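Sat 15 July

I should be asleep but I want to get this down while it's fresh, because today the numbers came in and they are good!

Background, for whoever I am when I read this back in a year. Since June we've been trying to find out if the policy learns laundry loading better from lots of tidy demonstrations or from fewer messy ones. By messy I mean demonstrations where the operator fumbles, lets go, goes back in and tries again. The old Prosura set was all tidy. Every clip with a slip in it got thrown out before training, and I always felt bad about it, all those nice recoveries going in the bin.

So we trained two. Policy A got 1,359 clean episodes. Policy B got 1,279 episodes with the slips left in. Same network, same training time, same seeds. I was sure we'd see a small bump for B on the hard starts and a small loss everywhere else, and I would have been happy with that. What we got is B ahead on nearly every starting layout, and by the most on the ones where the first grasp goes wrong. With A, if it closes on nothing, it lifts anyway and carries the nothing all the way over to the drum, very smoothly, and opens its fingers over the gasket as though it had delivered something. B stops low, opens, shifts over a little and goes down again. The first time I watched it do that without any prompting I made a noise that people heard down the hall.

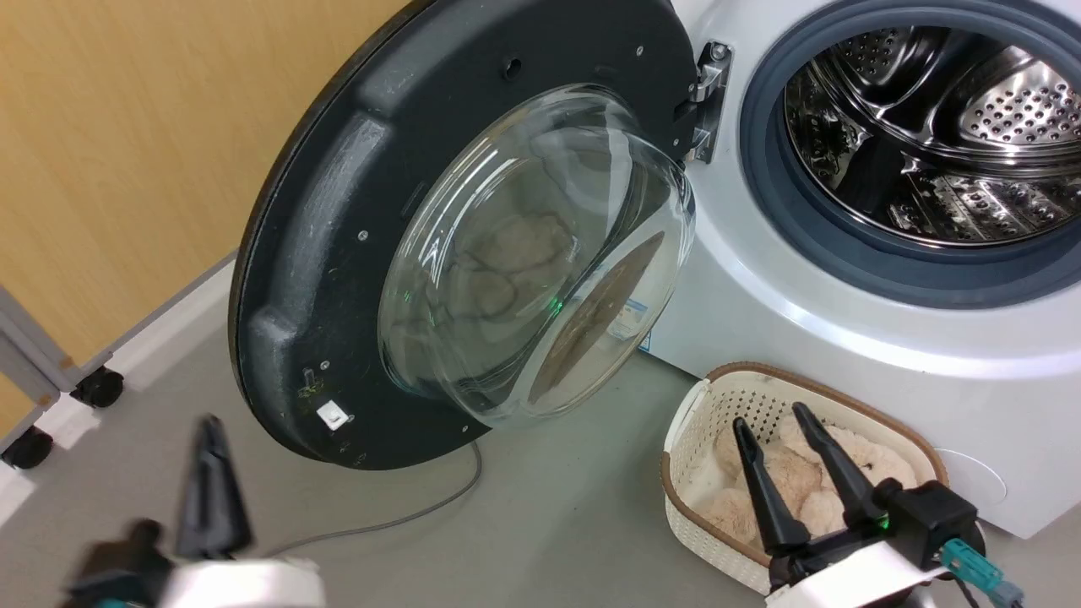 What I keep coming back to is the second try, and how the policy picks where to put it. I had assumed it would just repeat the same motion with a bit of noise on top. The retries I replayed this evening move toward the thicker part of the pile, and they tilt too, which the first tries mostly don't. Plush toys are a mean test for this. They're all the same pale beige and curly all over, so heaped up in the white basket they're hard to tell apart even for me, and I have no idea what the network is using as an edge. My guess is shading between the toys, but that's a guess at eleven at night. Fasik (our name for the retry detector, it stuck) flags a failed grasp from finger width alone, and soft things squash down so far that it misses some. On 13 of the runs it said the hand was empty when there was an ear in it. Need to fix that before Semodstead, or the retry counts won't mean much.

Also the door. Two of B's failures had nothing to do with grasping, the left arm came up too near the glass and the safety stop tripped. I want to try the Sýkora planner for that arm only and leave the right one to the learned policy. Might be ugly. Might be lovely! It's a morning's work either way.

To do: rerun the hard starts with fresh seeds. Try a half and half mix of clean and messy. Ask for the Prosura rejects back, if they haven't been deleted (please, please). Swap in towels for one batch so we're not fooling ourselves with toys.

Forgot dinner again. There was half a burrito in the lab fridge and I ate it standing up, watching replays.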